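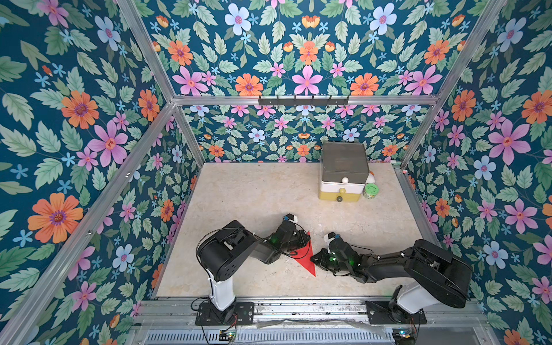

Re: Wallpaper for the Erkgate hall

From: Linnea Ekström
To: Erkgate residents list

Hélder Mota wrote:
> Bastos want 488 for the hall paper, hanging included.
> Can we agree on plain cream and be done by February?

Plain cream was agreed last time too, and it took 17 messages to settle which cream. I vote for flowers -- big pink ones on dark teal, leaves everywhere. Scuffs from prams and bicycles will have somewhere to hide.

Yutong has a quote for 400 without the ceiling. I can live with the ceiling. Sample book is at number 6, please wipe your hands first.

Linnea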